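Storage basket

A storage basket is an open container used in the home to hold linens, toys, clothing or papers. Most are woven from willow, rattan, seagrass or paper cord, and they are sold in round, oval and rectangular forms. Small ones stand on shelves, while larger ones are usually kept on the floor. 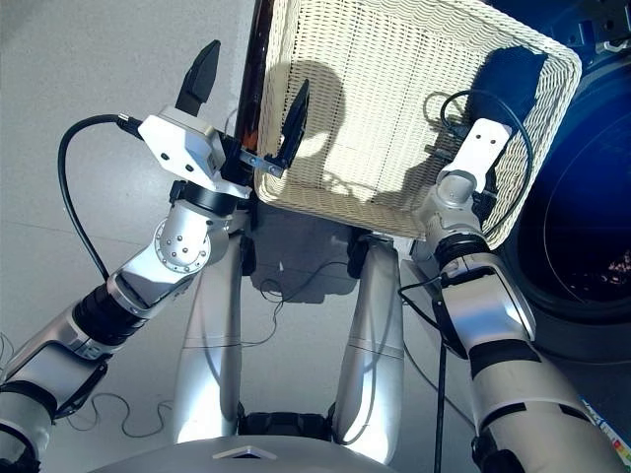 Rims take the most wear, as a basket is often lifted by its edge. The weaver finishes the sides by turning the stake ends down and working them into a border. A thick braided rim, as on the white rectangular basket shown, gives the hands a wider edge to hold than a plain wrapped one. Fine weaves like the one inside it catch dust and are cleaned with a soft brush.

Painted baskets became a common catalog item in the Fornar range, which listed 55 sizes. Its designer, Santino Henríquez, favored rectangular shapes that fit side by side on a shelf.

See also: Hamper, Wickerwork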